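Hi, I'm Sille Gunnlaugsson, and I run Skivis, a small language school above the hardware store on the main street in Herkside. We teach Danish and Icelandic to grown-ups. I get asked a lot how a school like that ended up in a town like this, so I've finally written it down (Asger has been after me to do it for two years).

## How we started

I moved to Herkside for my husband's job and didn't know a soul. I'd been teaching Icelandic in evening classes back home, mostly to people who had married into the language, and I missed it badly. So I pinned a card to the board in the library that said "Icelandic conversation, coffee included" and put my phone number on it.

Three people called. One of them wanted Norwegian. The other two came to my kitchen every week for a whole winter, and by spring one of them could read the children's page of the newspaper out loud and the other could complain about the weather for ten minutes straight without switching to English, and if you've spent any time in Iceland you'll know which of those is more useful!

The next fall there were 8 of them and my kitchen has four chairs. That's when I went looking for a room.

The room I found used to be a dance studio. It still has the barre along one wall, and we hang coats on it. The floor is lovely, the heating is not, and in February I'd bring a sweater.

## Why "Skivis"

It doesn't mean anything! I wanted a name that people could say whether they'd come for Danish or Icelandic, and my daughter, who was five, had a stuffed seal called Skivis. She charged me one ice cream for it. People write to tell me what they think it stands for and I enjoy every one of those emails, so keep them coming.

## Who teaches here

There are four of us, and the odd substitute when somebody's kid has the flu.

**Sille Gunnlaugsson (me).** I teach all the Icelandic beginners and the Wednesday-type people, meaning the ones who come in halfway through the term and need to catch up. I talk too much in class. I know. I'm working on it.

**Asger Bisgaard.** Asger teaches Danish at every level and is the reason we offer Danish at all. He came in to ask if he could rent the room for a choir, we got talking, and the choir never happened. If you've heard that Danish is impossible to pronounce, book a trial lesson with him. He starts with the soft d and doesn't move on until everyone has stopped giggling.

**Grethe Ásgeirsdóttir.** Grethe has our upper-level Icelandic, including the reading group. She's patient with grammar in a way I've never been. Her handouts are handwritten and then copied, and students hang on to them for years.

**Jonas Pichler.** Jonas learned Danish as an adult, right here, in Asger's second group ever. He now teaches the Danish beginners, and I think he's better at it than a native speaker would be, mainly because he still remembers what was confusing. He also fixes the printer.

And then there's **Grethe Hjaltested**, who does our bookings and invoices from home. Yes, two Grethes. In the office we say Grethe H. and Grethe Á., and if you email "Grethe" you'll get Grethe H., who will sort you out either way.

## How we teach

We don't start with grammar tables. I love a grammar table, and Icelandic has some beauties, but if I hand you one on day one you won't come back.

We start with things you can point at. In the first couple of weeks you'll learn the words for what's in your kitchen and your bathroom and your bag, and you'll learn them by asking each other to pass them across the table. Cup, spoon, apple, keys. "Can I have the blue one?" "No, that's mine." It sounds silly and it gets loud, and then one evening you notice you've put the right ending on a word without thinking about it, and *then* we get the tables out.

Groups are small. We cap beginners at 16, and most groups end up smaller than that. A term is 21 lessons with a break in the middle, and every lesson has a proper coffee pause where you're supposed to stick with the language you're learning. (You're allowed to ask for milk in English. We're not monsters.)

There's homework, but it's short. Listen to something, write five sentences, label your fridge. If you've had an awful week and didn't do it, come anyway. I'd much prefer you show up empty-handed than stay home feeling bad about it.

## Who comes to us

All sorts. Some are learning for a partner or for the in-laws. Some have a grandmother who spoke it and never passed it on. A good number are planning a move, and a couple of them have really gone, and they send postcards that we tape to the mirror. We've had a nurse, two bakers, a retired ferry engineer, and a teenager who wanted to read sagas and got special permission from me to join the adults. She was top of the class, by the way.

Last year 148 people took at least one course with us, which still makes me a bit dizzy when I think of those four chairs.

## What a term looks like

1. You fill out the form and Grethe H. writes back, usually the same evening.
2. If you're not a total beginner, one of us calls you for a ten-minute chat. It isn't a test! We just want to put you next to people you can talk to.
3. You come to a trial lesson. If it isn't for you, you don't pay for anything.
4. You get your book, your folder, and a peg on the barre.
5. At the end there's a dinner. Everyone brings a dish and has to explain it in Danish or Icelandic, and you'd be amazed how far a person can get with "it has butter in it."

## The room on Hafstein Lane

Since last fall we've had a second room, just around the corner on Hafstein Lane. It's brighter than the studio and much warmer, so the early groups have all fallen in love with it. Danish beginners meet there, and so does the reading group. There's a ramp at the side door, and if you need it for the studio stairs reason (there are a lot of stairs, sorry), tell us when you sign up and we'll put your group on Hafstein Lane.

Parking on the lane is a pain after 6 p.m. Use the lot behind the library and walk over, it takes two minutes.
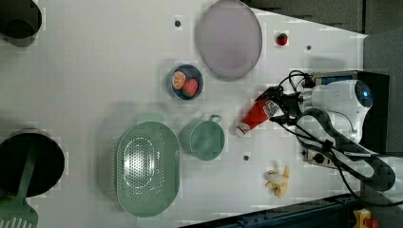 ## Come say hi

The studio door is open from 4 p.m. on teaching days and you don't need an appointment to come up and look around. If the street door sticks, push it with your shoulder. For anything about courses, prices or gift cards, use the contact form and Grethe H. will get back to you. And if you just want to practice ordering coffee on somebody, I'm usually the one by the kettle.

*Sille*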